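このサイトではCookieを使用しています。閲覧を続けると同意したものとみなします。[同意する]

作業ノート 5月 夜

日帰り散策ガイド(Tanasarn周辺)の下調べ、続き。市街地から片道一時間半以内、車なしで行ける場所だけ。宿泊向けは別ページにまわす。

朝 6:40
始発の次のバスで出る。中央駅の乗り場は東口に移ったまま。前回のメモは西口になってるので要修正。ICカード可、ただし湖畔線に乗り換えると現金のみ。両替は車内で千円札まで。ここ太字にしたい、自分も去年やらかした。

Allomar展望路
登り口から展望台まで標高差664m。地図アプリ(Findell)の所要時間は速すぎる。休憩二回、写真込みで二時間半かかった。Findellのほうは一時間四十分と出る。本文には自分の実測を書く。
・登り口のトイレは使えた。紙なし
・最初の分岐、標識が木に隠れてる。左。右に行くと採石場の跡に出て行き止まり
・中間の東屋から先は日陰がほとんどない
・水場は枯れてた。季節によるのか、いつもなのか不明。役場に聞く
・展望台のベンチは北向き、風が強い。昼は少し下がったところの岩陰で食べたほうがいい

下りは旧道を使った。ぬかるみ多い。運動靴の人にはすすめない。ガイドでは「往復同じ道」を基本にして、旧道は一行ふれるだけにする。迷ったがそうする。

昼 13:20
ふもとの集落で遅い昼。食堂は二軒のうち一軒しか開いてなかった。定食は魚か鶏。魚を頼んだ、うまい。値段は税込か聞きそびれた。次回確認。

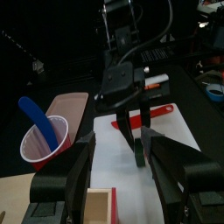 湖畔のほうは午後からでも十分まわれる。一周7キロ、ほぼ平ら。北岸だけ砂利。ベビーカーは南岸の往復にとどめたほうが無難。貸し自転車は桟橋の横、半日2,000、一日3,000。保証金は別で、返却時に戻る。閉店が思ったより早い(17時)ので、登山のあとに借りると半日分の元がとれない。登る日と湖の日は分ける、という構成にしたい。

泳げるかどうか。桟橋の東側に遊泳区域の看板はあるが、監視員の時期が書いてない。書けることがないうちは「水遊びは足だけ」としておく。慎重すぎ?意見ください。

Pledumの朝市
これは別の日に行った分のメモをここに写しておく。
・場所は旧倉庫街、路面電車の終点から歩いて五分
・七時から、だが七時だと半分くらいまだ準備中。八時過ぎがちょうどいい
・焼きたての平たいパン、チーズ入り。並ぶ。列は二つあって、奥の列は受け取り専用。間違えて並んで十分むだにした
・コーヒーは入口の店より川側の店
・雨の日は規模がかなり縮む。地元の人いわく「傘の日はやめとけ」
・カード使える店と使えない店が半々ぐらいの印象

市場だけで一日は持たない。午後は川沿いを上流へ歩いて、古い水門まで。片道四十分。水門の資料室は無料だった。展示の説明は英語なし。帰りは同じ道か、橋をわたって路面電車で三つ目の停留所。足が疲れた人には電車。

全体のこと
「都会しか見るものがない」と書かれがちな街なので、冒頭は街の悪口への反論にしたくなるが、やめる。長くなるし、読む人は行き方が知りたいはず。最初に表を置く。行き先、所要、費用、雨でも行けるか。文章はそのあと。

表の下書き
Allomar展望路/丸一日/バス代と昼/雨は×
湖畔/半日〜一日/バス代、自転車は任意/小雨なら可
Pledum朝市と水門/半日〜一日/電車代と食費/市場は△、資料室は○

バスの最終について。平日と休日で時刻が違うのに、停留所の表は両方が同じ色で刷ってあって見まちがえやすい。今回ほんとに一本逃しかけた。登山口の最終は平日18:05、休日17:25。現地の表で確認ずみ。ただし夏ダイヤに切り替わったら変わる可能性あるので、公開前にもう一度みる。

残り
・西口→東口の修正(全ページ検索すること)
・水場の件、役場に問い合わせ
・湖の遊泳時期
・定食の値段
・Findellの所要時間とのずれ、一言注意書きを入れるか
・旧道の写真、ピントがあまい。撮りなおすか文章だけにするか
・南の岬はまだ行けてない。船の便が風で止まった。来月もう一回ためす。だめなら初版からは外す

靴下の替えを持ってくの忘れた。持ち物欄に足す。雨具、水、現金、靴下、日焼け止め。帽子も。
バスの中で書いたので字がひどい、清書のときに読めないところあった。「橋の先の◯◯屋」が何屋だったか思い出せなない。たぶん菓子。

眠い。費用の合計は明日だす。

ページの先頭へ戻る | お問い合わせ | 無断転載を禁じます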